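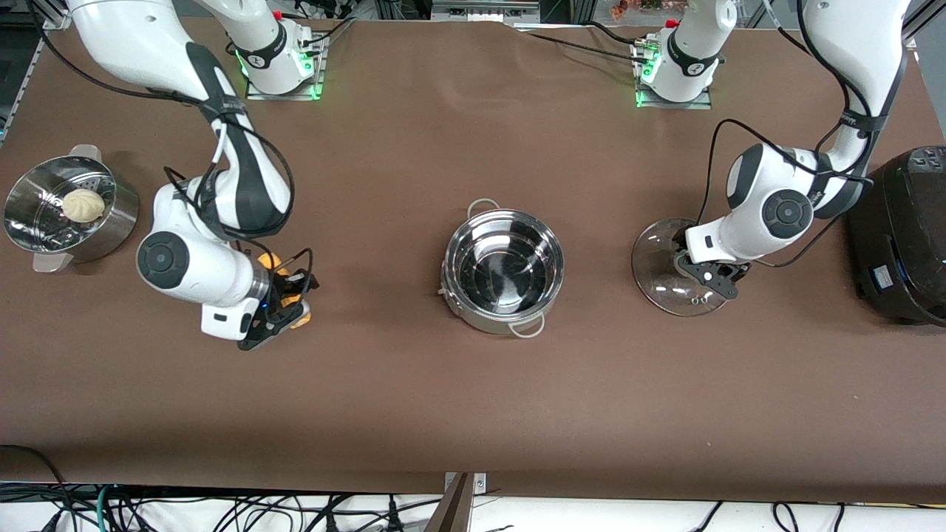
Ticket 725. Planificador bimanual, proyecto Piken
Estado: abierto (otra vez)
Asignado a: Velimir Angelovski

Síntoma: con la tapa de cristal en la pinza izquierda, el planificador devuelve «sin solución» y se queda tan ancho. Sin tapa, planifica como un señor.

17 de marzo. Reproducido en 8 de 17 intentos. La percepción coloca el borde de la tapa dentro de la mesa. El vidrio transparente y la cámara de profundidad siguen sin hablarse.

Probado:
- Subir el margen de colisión. Ahora también falla sin tapa.
- Reiniciar el nodo de percepción. Mismo error, con otra marca de tiempo.
- Sustituir la nube de puntos por un disco rígido anclado a la pinza. Planifica en casi 2 segundos.

Comentario de Tresmont: «¿No se puede usar una tapa opaca?». Se puede. El contrato dice cristal.

Pendiente: el disco no incluye el pomo, así que el modelo cree que ahí hay aire. Añadir un cilindro a la malla y repetir la tanda antes de fusionar la rama. No cerrar este ticket por inactividad, que ya pasó en agosto.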